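Neighborhood Talk > Food and Shopping
Gulton Market produce prices, again

marrowfat_pete
Monday, August 12, 2019
Went to Gulton for peaches and came home with a grievance. They've moved to pricing fruit by the piece. I remember when you got a bag, a scale and your dignity. Tukach still sells by the pound and their fruit tastes like fruit.

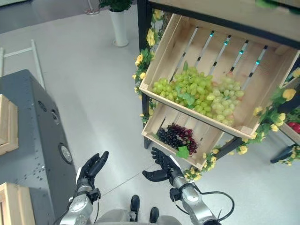

Per piece also means everyone hunts for the biggest one, so by noon it's all runts. I have been one of the hunters, so I know.

dill_or_no_dill
Tukach's scale weighs your thumb, your sleeve and the truck outside. I'll take per piece. At least I can do the math before I get to the register.

marrowfat_pete
You can do the math on grapes? They sell those by the bunch now. A bunch is whatever they say it is.

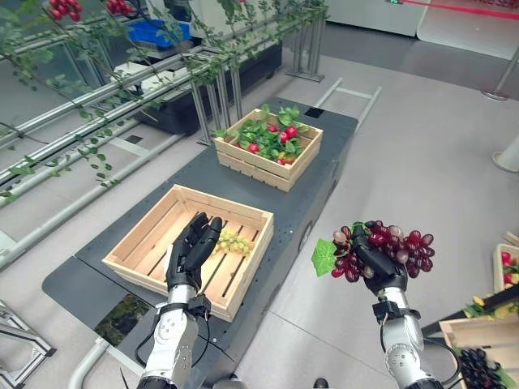
sour_cherry
Grapes by the bunch is robbery, agreed, but radishes have been sold that way forever and I don't see anyone starting a thread. Try Nasrallah after 3. He marks down whatever won't last till morning.

dill_or_no_dill
Nasrallah marked down a melon for me in February. It was a February melon. He should have paid me.

sour_cherry
You bought a melon in February, that's on you.

lowercase_lou
Does anyone still go to Amach? I got 10 lemons there last week for less than Gulton wants for a bag of ice – and they were good lemons.

marrowfat_pete
What does anyone need with 10 lemons?

lowercase_lou
Marmalade. Will report back if it sets.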